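Visiting a robot open day with simulated demos - worth the drive?
Asked in Community Help > Days Out and Events

My employer (Foltamance, we make hinges, please hold your applause) has been invited to the Bameck open day on Fri 4 December. The invitation says "live household manipulation in simulation," and I've been picked to go because I once fixed the office printer. It's a 3 hour drive each way. Has anyone been to one of these? Do you see a robot, or do you sit in a dark room watching someone else's computer? And is there anything in it for people who care about doors and drawers more than software?

Answer 1 (marked as helpful)

I went to the February one. You'll mostly be watching a screen, so make peace with that before you pay for gas. The morning is talks. The demo is after lunch, when half the audience is fighting sleep, and it consists of a simulated two-armed robot being let loose on the furniture in a simulated living room.
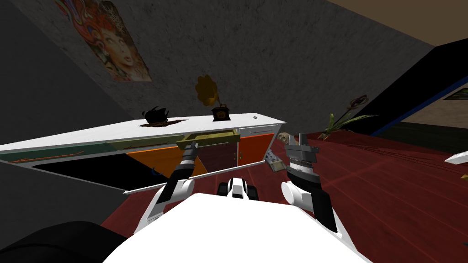
I'd expected to be bored and stayed for the whole thing. The presenter kept asking for suggestions from the audience, and of course everyone over forty asked about soft-close drawers. The answer was that friction and damping are settings, and they change them between runs so the robot doesn't learn one particular drawer by heart. Their slide claimed 1575 practice runs before they'd show it in public. My kids got fewer with the dishwasher and it shows.

For a hinge person, the handles part is the one to stay awake for. They switch to the gripper's own view, and you get a feel for how little room there is to be wrong in.
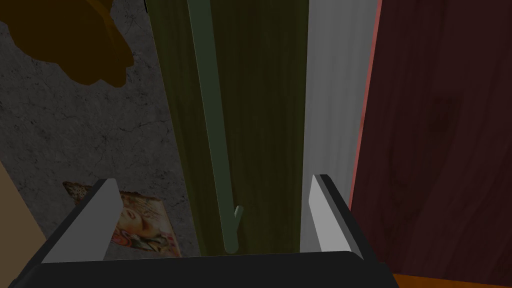 Ask them how they model a door that sags. I asked and got a long pause, then a business card. Also ask what happens when a handle is loose, since ours at home all are.

Practical stuff: the parking lot at Bameck fills up by ten, the overflow is on gravel, and the coffee is from a machine that could use some automation itself. Sit near the front - the projector is dim and the text on the side panel is tiny.

Answer 2

Depends what you mean by worth it. I did the Stulline one instead and they had real hardware, but it spent the afternoon waiting for a software update. At least a simulation starts when you press the button.

Answer 3

Is this the same as the Kılıçarslan event? If so they had 1000 free tote bags last year and ran out. Bring your own bag.

Comment from the asker: Different event, but thanks, I'm bringing a bag. Also bringing a sagging hinge.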